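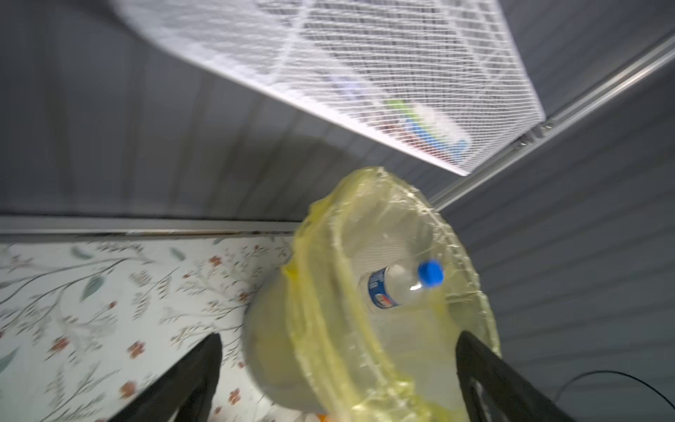

Waste and Shelf Storage Checklist, Haldane Building

Scope: shared supply rooms and kitchenettes. Complete one form per room each November. Mark each item Pass, Fail or N/A and enter comments in full.

1. Yellow bag in place and open at the top. Pass.
Comment: Rim is creased and bunched along one side. Acceptable.

2. Contents of bag suitable for general waste. Fail.
Comment: Clear plastic bottle with blue cap and label found in the bag. Bottles are to be placed in the recycling point by the elevator.

3. Bag filled no higher than 2 inches below the rim. Pass.

4. Wire shelving clean and free of rust. Pass.
Comment: White mesh basket shelf. Items are stored on it. Fixings to be checked again at the next visit.

5. Shelf load within the posted limit of 95 pounds. N/A.
Comment: No limit is posted in this room. A label has been requested from Dernero Facilities.

6. Floor clear between shelving and door. Pass.

7. Spare bags available. Fail.
Comment: One roll remaining. The minimum stock is 12 rolls.

Action required: items 2 and 7 to be corrected before the form is closed.

Related items
Grarnance Shelving: Load Label Request
Recycling Point Map, Dromumard Campus
Kitchenette Cleaning Schedule

1,503 views | 2 shares
Contact Haldane Building Services | Back to top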